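Section 4. Setting Up Your Author Page and Review Alerts

The Puvside dashboard lets self-published novelists list a book, send out advance copies and collect reader ratings. Before you start, have your cover file, your blurb and your ISBN ready. The sales copy says this takes minutes. Allow an evening.

1. Log in and open Titles, then Add New.

2. Paste your blurb into the Description box. The limit is 2000 characters, and the counter includes spaces. Anything over the limit is dropped without a warning, so check your last sentence after saving.

3. Pick a genre. There are 58 to choose from, and several overlap. "Suspense" and "Thriller" feed different reader lists, whatever the tooltip claims.

4. Under Series, enter the book number. Leave this blank for a standalone. Typing 1 tells readers a sequel is on the way.

Note: Names with special characters, such as Þórarinsdóttir, display properly on the author page but may break in the alert emails. Send yourself a test.
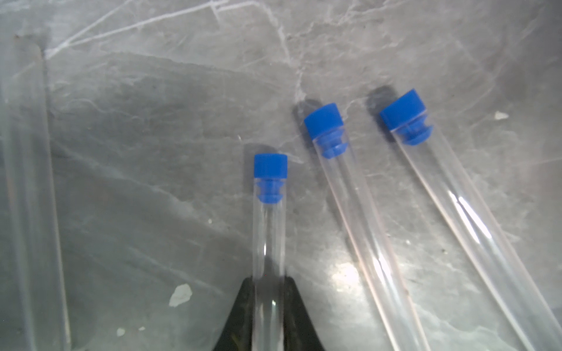 Can I count on the star average shown next to my book?
Treat it with some doubt. The figure appears after 14 ratings, and one cranky reader can still drag it down at that point.

5. Go to Advance Copies and set how many to release. The default is 25. Requests are cheap to make, and plenty of people who ask for a free thriller never open it.

6. Turn on Review Alerts. Choose the daily digest unless you enjoy being interrupted.

Caution: The "Boost" button charges your card on the first click. No confirmation screen appears. Rellmont, which handles the payments, describes the charge as "promotional credit." I have yet to see a refund.

7. Click Publish, log out, and look at your page as a reader would. Fix the line breaks.

Guide by Ibrahim Omoregie. Steps checked 2nd December; the July menus were laid out differently.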